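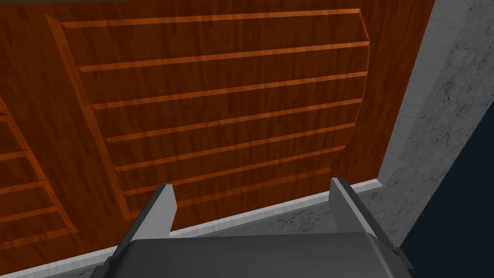 Notes for session 5: training in simulation, and why your textures lie to you

Okay, so last time we left the policy in a sad place. It had learned to go to a shelf and put its fingers near a board, it did that beautifully in the training rooms, and then we changed the wallpaper (basically) and it fell to pieces. Today is about why that happens and what we did about it on the Cornard project. I'm going to go through the method slowly, then the numbers, then the bits I'm still unhappy with. If you missed the last session, get the notes from Olumide Ugwu, who also wrote most of the scene generator and can tell you where the bugs are.

The task, quickly

A room gets built by the simulator. There's furniture in it, and one piece of furniture is the target. The arm gets a wrist camera view and an instruction that names the target and a height, something like "lowest shelf of the large bookshelf." It has to bring the open gripper to a spot just in front of that shelf board and stop there. That's all! No grasping, nothing on the shelves to pick up. People always ask me why we made it so boring, and my answer is that I want to know one thing at a time. If I put books in, a failure could be bad reaching or bad grasping and I'd spend my whole August sorting videos into piles (I did this once, on the old Prisdale setup, and I'm not doing it again).

An episode counts as a success if the midpoint between the fingertips ends up within 2 centimeters of the goal point and the gripper hasn't touched anything on the way in. Write that down, because when we get to the results somebody will want to argue about it.

What a wrist camera does to a bookshelf

You and I know what a bookshelf looks like because we mostly see it from the front, standing up. Now look at it from the wrist of an arm tipped steeply downward. The nice rectangle turns into a leaning trapezoid. The boards come out as thin bright lines with dark gaps behind them, all on a slant, and they get shorter toward the bottom. The fingers stick up into the view and hide part of the very board you're trying to reach, so the lowest shelf is the one with the least evidence for it. And if there's a second unit next door in the same wood, you get more slanted bright lines, at another angle, that have nothing to do with your target.

Then there's the backing. When the wall panel behind the shelf has the same brown grain as the shelf itself, color tells you next to nothing about where the furniture stops. What's left is the edges: the bright strip down the side panel, the top rail, the baseboard where the wood meets the marble floor. A person uses those without thinking. Our first policy didn't use them at all, as far as I can tell. It had learned "brown thing, gray thing, go to where brown turns to gray," and in the training rooms that happened to be a pretty good rule.

This is what I mean when I say textures lie. They're the easiest thing to learn from and the first thing to change on you.

The method

We call the training recipe Ursu. It has two parts, and neither of them is fancy.

Part one is swapping materials in pairs. For every room we render the same geometry twice, same camera, same arm pose, same light positions, but with the surfaces redrawn at random from the material library. So you might get wood on wood with a marble floor in one version, and painted panels on stone in the other. The policy sees both and gets penalized if its predicted motion differs between them. Nothing about where the gripper should go has changed, so the answer shouldn't change either. Think of it as asking the same question in two accents.

The important word there is pairs. Plain randomization, where every episode just gets random materials, is the thing most of you tried in the homework. It helps! But the network can still cheat a little, learning one habit for wood rooms and another for painted rooms. Pairing makes that kind of cheating expensive.

Part two is what I call matched backgrounds, and it's my favorite bit. In a fixed share of the rooms we force the furniture and the wall behind it to use the same material. Pure chance almost never gives you that, because the library is big and the odds of drawing the same wood twice are tiny. So the hard case never shows up in training unless you put it there on purpose. We also force a neighbor unit in the same material into some of those rooms, so the policy has to sort out whose shelf edges are whose.

How we tested it

We held out a set of 183 rooms, none used in training, all in the matched style, and ran every policy on the same rooms from the same starting poses. There were three policies: the baseline with fixed materials, plain randomization, and full Ursu. Same network, same number of training steps. If you change the network and the data at once you've learned nothing, please don't do this in your final projects.

Full Ursu came out at 70 percent. Plain randomization was clearly behind that, and the baseline was far enough down that I stopped finding it funny. I'm leaving the per-room table out of the handout because you're going to make your own in the lab, and I'd like you to look at your numbers before you look at mine.

Where it still goes wrong

A few kinds of failure came up over and over when I went through the recordings.

The off-by-one shelf. The policy picks the right unit, comes in cleanly, and stops in front of the board above the one it was asked for. This is mostly a problem low down, where the boards look short and the fingers cover things. I suspect it's counting from the top and losing its place, but I can't prove that yet.

The neighbor. Instruction says large bookshelf, arm drifts toward the other one. Matched materials make it worse. Having the neighbor only partly in view makes it worse again.

The baseboard. A pale strip running at a slant near the floor looks a lot like a shelf edge if you're not picky, and sometimes our policy isn't picky. Olumide tried giving the baseboard its own random materials and it helped some, so that's now on by default in the generator.

One more thing I should be straight with you about. All of this is simulation, training and testing both. I think the result will carry over to a real arm, and there are plans to try it on the Huvau rig, but thinking so doesn't make it a result. If you cite these notes in your write-up, say "in simulation" in the same sentence as the number.

For the lab

Train the plain randomization policy with the starter config, then switch on pairing, then switch on matched backgrounds, and keep everything else fixed. Use the same seeds for all the runs. Save the last wrist view of every failed episode and sort them into the kinds above, plus a pile for anything that doesn't fit. That last pile is the one I want to talk about in class.

If you get a success rate that's much better than ours, check your touch detection first. Two groups last year had it turned off and were sailing straight through the side panels.

Write-ups are due 6/5/26. Put the plots in the same file as the text, and label your axes.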